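Boletín interno
Sección: Proyectos en curso

Trorkby inicia la segunda fase de recogida de demostraciones para el sistema Urar

El centro de Trorkby ha puesto en marcha en octubre la segunda fase de recogida de demostraciones manuales destinadas al entrenamiento de Urar, el sistema de manipulación con dos brazos que desarrolla el departamento de automatización. La primera fase se cerró con 1670 demostraciones aceptadas. La actual amplía el repertorio a tareas de oficina: acercar y retirar objetos de una mesa, enderezar útiles de escritorio, abrir y cerrar envases y pasar piezas de una pinza a otra.

La coordinación corresponde a Poul Toft, responsable de datos del proyecto. La revisión de las grabaciones queda a cargo de Mogens Mikkelsen, que se incorpora desde el grupo de percepción y mantendrá su dedicación parcial a este último hasta que finalice la fase.
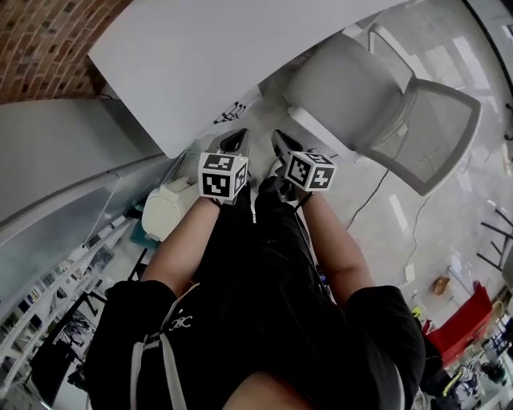
El sistema Urar aprende por imitación, de modo que la calidad de las demostraciones condiciona todo el trabajo posterior. En la primera fase, una parte considerable del material descartado presentaba el mismo defecto: la trayectoria de una de las dos manos no podía reconstruirse con la precisión exigida. El procedimiento revisado concede por ello mayor importancia a la posición inicial. El operador sostiene una pinza en cada mano, con los dedos dirigidos hacia delante y los dos cubos de marcadores a la misma altura, y mantiene esa postura antes de aproximarse a la mesa. Los patrones impresos en las caras de los cubos permiten calcular la posición y la orientación de cada pinza, y el arranque en reposo proporciona una referencia común para toda la secuencia.

Las demostraciones se organizan en sesiones de 300 tomas como máximo. Cada sesión se dedica a una sola tarea y la realiza un único operador, que dispone de una pausa obligatoria al completar cada bloque. Se ha comprobado que la mezcla de tareas dentro de una misma sesión complicaba el etiquetado y daba lugar a errores en la asignación de las secuencias, en particular cuando dos tareas compartían los mismos objetos.

El departamento ha decidido asimismo no uniformar en exceso el entorno de trabajo. El mobiliario puede desplazarse entre sesiones, las persianas no se regulan y los objetos ajenos a la tarea permanecen donde estén, siempre que no obstaculicen el paso. Con ello se pretende que el modelo no asocie una acción concreta a una disposición fija de la sala, problema que se detectó en las pruebas preliminares y que obligó a repetir parte del entrenamiento. 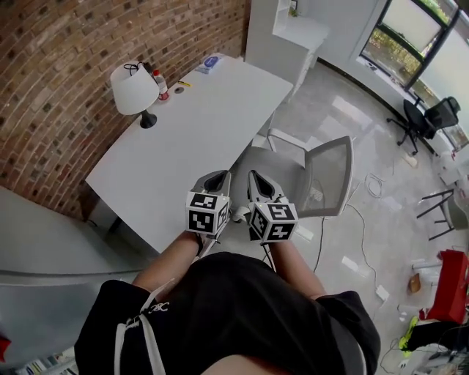
La misma consideración se aplica a la forma de ejecutar los movimientos. Se solicita a los operadores que trabajen a un ritmo natural, sin exagerar la lentitud, y que no corrijan su manera habitual de coger los objetos. Si un agarre falla y se recupera dentro de la misma toma, la grabación se conserva y se marca como recuperación. Mikkelsen ha insistido en la utilidad de estas secuencias, escasas en el conjunto anterior, para que el sistema disponga de ejemplos de cómo continuar tras un error.

No se conservarán, en cambio, las tomas interrumpidas por conversaciones con el operador ni aquellas en las que una pinza se apoye en la mesa antes de terminar la tarea. En ambos casos la secuencia se repetirá completa y se anotará la incidencia en el registro de la sesión.
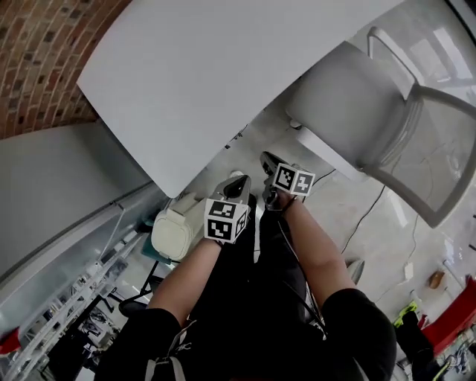 Criterios de revisión

Toda demostración pasa por dos controles. El primero es automático y verifica la continuidad del seguimiento de los marcadores y la correspondencia temporal entre las señales de ambas pinzas. El segundo lo efectúa una persona, que comprueba si la tarea se ha completado y si la etiqueta es correcta. Las discrepancias entre los dos controles se remiten a Mikkelsen, cuya decisión es definitiva.

El registro de las sesiones se lleva en Corrigan, la herramienta de catalogación que ya emplean otros grupos del centro. Los operadores deberán cerrar la ficha de la sesión antes de abandonar el puesto. Las fichas abiertas al término de la jornada se devolverán a su autor y las tomas correspondientes no entrarán en el recuento hasta que se completen.

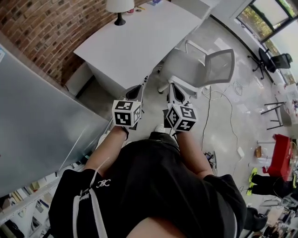 Participación y calendario

La fase cuenta actualmente con 4 operadores formados y se prevé llegar a 6 antes de que concluya. La formación comprende una sesión teórica breve y una práctica supervisada en la que se ejecutan todas las tareas del repertorio. El personal interesado, de cualquier departamento, puede dirigirse a Poul Toft con la autorización de su responsable directo. No se requiere experiencia previa en robótica.

Finalizada la recogida, el conjunto revisado se transferirá al equipo de Trirkosel, encargado del entrenamiento y de las pruebas sobre los brazos robóticos. Los primeros resultados se presentarán en la reunión técnica del departamento, cuya convocatoria se publicará en este mismo boletín. Las observaciones sobre el procedimiento pueden enviarse al buzón del proyecto hasta el cierre de la fase.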